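Filed under: Work, Automation
3 min read

I've been on the night desk at the Clultstead building for six years, and for most of that time the job was walking. You did a loop of every floor, tried every door, and wrote down what was open that shouldn't be. In August the company told us the loop was going to a machine from Rengate.

Since then a good part of my shift has moved to a chair. Before the machine gets a floor of its own, it practices in a simulated one, and somebody who knows doors has to watch the runs and mark them. That somebody is me and Kekeli Mensah, on alternating nights. We got two days of training at the Nornville office and a login.

The practice rooms don't look like our building. They have brick and plain dark walls and not much on them. I asked Yamuna Suvarna, who runs the project on our side, if they could at least put in our carpet. She said the look of the place was low on the list.

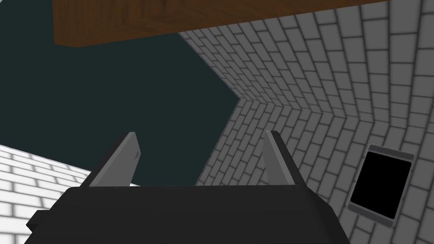 From the practice runs, gripper open.

What I do is simple enough. I watch a run, I stop it where I'd have done something different, and I type a line saying what. On a normal night I get through 23 of them. My notes are things like "too close to the door edge" or "back off before you turn." I never had to put any of that into words before. When I trained new people on the loop I just walked in front of them.

Doors take up most of my notes. A person goes through one without thinking, shoulder first, with a coffee in the other hand. The machine has to get past a door standing open without catching it, and where the gripper is when it starts the move matters a lot.

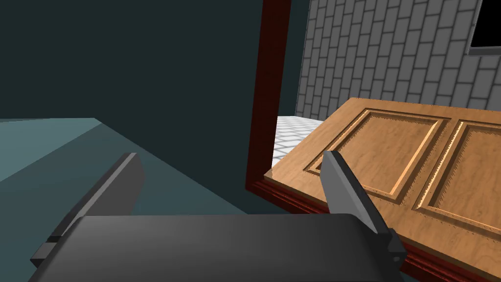 I write more about the space next to the frame than anything else. Kekeli marks those runs harder than I do, and we've had to sit down and agree on what counts as a fail.

As for the jobs, there were six of us on nights and now there are four. Two took day positions at the Ortuño warehouse, same hourly rate, no night differential. That difference is real money and the company didn't make it up to them. The rest of us kept our pay, and my knees feel better, but I've put on weight and the shift goes slower sitting down.

I asked Yamuna what happens to the marking work once the machine is good enough. She said she didn't have an answer yet and would tell us when she did. I'm back on tomorrow night.

Get new posts by email. You can unsubscribe at any time.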